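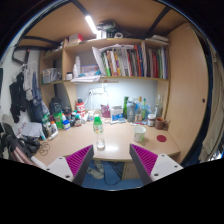
Ticket: Clear bottle grasps rejected at ingest, desk-clutter set
Project: Nimik
Component: hand-held gripper capture, pose tracking, width estimation
Priority: medium
Status: resolved, one follow-up open
Opened: 4th March

Summary

Episodes with a clear plastic bottle as the target object are failing the ingest check at a much higher rate than opaque objects on the same desk. The batch has 132 episodes. 21 were rejected automatically, all of them bottle grasps. Mugs, boxes and tubes from the same session passed.

Expected: rejection rate for the bottle close to that of the other objects.
Actual: see above. The rejected episodes play back normally and the demonstrations look usable by eye.

Environment

Capture firmware: current Kuroda branch, no local patches
Ingest: Dedo pipeline, default thresholds
Lighting: room lights on, shelf light on
Task text: "pick up the bottle with the green cap"

Log

Entry 1
Re-ran ingest on the 21 rejected episodes with verbose output. Two reason codes come up. Most are WIDTH_JUMP, the rest are POSE_GAP. No episode has both. That suggests two separate faults, so they are handled separately from here on.

Entry 2 — WIDTH_JUMP
The width estimator looks for the inner edge of each finger in the image and turns the distance between them into a jaw opening. On rejected episodes the estimate drops to near zero for a few frames during the approach, then comes back. A real jaw cannot move that fast, so the check fires correctly on bad data.

Plotted the raw edge detections for 10 of these episodes. During the drop, the right edge is placed on the side wall of the bottle. The bottle has a strong vertical highlight under these lights, and the detector prefers it to the finger edge. Opaque targets do not produce a line of that strength. 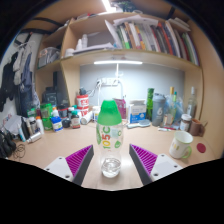
The drop starts when the bottle comes in between the fingertips and stops at contact. After contact the bottle wall and the jaw edge are close enough together that picking the wrong one makes little difference to the number. This is also why the final grasp width is right in every rejected episode.

Tried first: raising the edge contrast threshold. It removed the drops but also lost the finger edge in darker episodes. Reverted.

Tried second: restricting the search to the band of pixels where each finger can physically be, using the calibration file. Drops gone in all but three episodes. In those three the bottle passes through the band itself.

Tried third: same band, plus tracking the magenta pads by color and requiring the edge to sit next to a pad. All WIDTH_JUMP episodes now pass. No change in the episodes that passed before, compared frame by frame on the width channel.

Entry 3 — side effect
The pad color check is sensitive to white balance. One older batch, recorded with auto white balance on, now reports missing pads on 106 frames. White balance has been locked since July, so this affects archived data only. Added a flag to turn the color check off for older batches. Default is on.

Entry 4 — POSE_GAP
Different cause. Pose tracking loses lock while the gripper is lifting and recovers later, with an offset. Feature counts fall off once the bottle is close to the camera. The tracker takes features from the printing on the bottle, which moves with the gripper after the grasp, so those points report no camera motion while the shelf behind reports plenty. When the moving points outnumber the good ones the solver gives up.

The books on the shelf supply most of the good features. Episodes where the operator lifted toward the shelf kept lock. Episodes where the operator turned toward the plain surface to the right lost it.

Entry 5
Added a mask over the area between the jaws. It is applied from the first frame where the width estimate says the jaws have closed on something, and removed when they open. It depends on the width fix from Entry 2, so the two changes have to ship together.

Re-ran the POSE_GAP episodes with the mask. Lock is kept through the lift in every one except two. Both of those have fast rotation right after the grasp and too much motion blur to recover. Marked as discard.

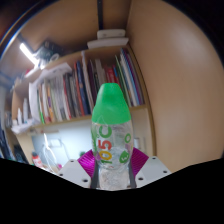 Skendari Manipulation Data Group — Capture and Ingest

Entry 6
Regression run on the full archive, 2,862 episodes, with both changes enabled and the color check off for the older batches. No episode that passed before now fails. A small number of old rejects pass, nearly all with glass or clear plastic targets. These have been queued for manual review and will not be merged automatically.

Entry 7
Question from training: do the accepted bottle episodes from before the fix need to be replaced? Checked the width channel on those. Several have a shallow version of the same drop, under the rejection limit but wrong. A policy trained on them could learn to half close during the approach. Recomputed the width channel for all accepted clear-object episodes and bumped the dataset revision. Images and poses are unchanged, so cached image features can be kept.

Resolution

Width estimator: search limited to calibrated finger band, pad color check added.
Pose tracking: area between the jaws masked while an object is held.
Data: 19 of the 21 rejected episodes restored, two discarded.

Notes for operators

Leave the clutter on the desk and shelf as it is. The tracker needs it, and the set is meant to have it.
After closing on the bottle, hold still for a moment before lifting.
Lift straight up first, then turn. Keep the bookshelf in view as long as the task allows.
Do not switch white balance back to auto.
If the pads are dirty or worn pale, swap them before recording and run the calibration again.

Open follow-up

The mask is a fixed shape taken from the jaw opening. A tall object sticks out above it, and the upper part of the bottle still contributes bad features. It has not caused a rejection so far with this bottle. A taller one may be a problem. Proposed fix is to grow the mask upward until the point motion agrees with the background. Moved to its own ticket, low priority, linked to this one.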